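16 Aug 2021

Bench tidy, day after the Burondale order went out. Small parts have been all over the place since March and I lost most of a morning looking for the fine tweezers, so finally doing the wooden organizer properly.

Emptied everything onto a tray. Found: the missing hex keys, dead batteries (binned), a bag of 500 M2 washers nobody remembers ordering, half a roll of Markier tape gone sticky. Tape binned too.

Plan for the compartments –
tall one on the left: rulers, long files, brushes, anything that falls over elsewhere
back right: adapters and chargers only. No loose screws!!
front right: pens, scribers, the good knife w/ cap ON

Drawers. Two small ones on the left for washers and o-rings. Wide ones on the right for sandpaper (cut to 12 cm strips, fits flat) and the paperwork, i.e. Zasska receipts and calibration slips. Upper wide drawer is slightly tight, rubbed candle wax on the runners, better. Don't yank it.

Grit: 500 and 700 in the same envelope for now, need a seperate one. Coarse stuff stays on the shelf.

Labels: yellow, stuck on the compartments. Printer tape was low so the text came out tiny. Redo bigger when the new cartridge comes from Soriano. Wiped down the wood first otherwise they peel at the corners, learned that last time.

Spray bottle and the jar with the blue lid live in front, right side. Liquids do not go in the compartments, bottom swells.

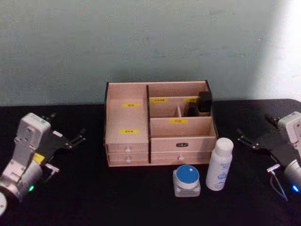 Teodoro Javier read through the plan and wants the sandpaper in the lower wide drawer, receipts on top, as we go for receipts maybe once a week and grit dust gets into whatever sits under it. Fair. He'd also swap the brushes out of the tall compartment, they splay if they lean too long, and hang them off the rail.

OK to the drawers, will swap tomorrow. Brushes – not sure, rail is full of clamps. Leave til the clamps get sorted.

Still to do: envelope for the 700, 2 spare knobs into the left upper drawer, find out who ordered the wahsers.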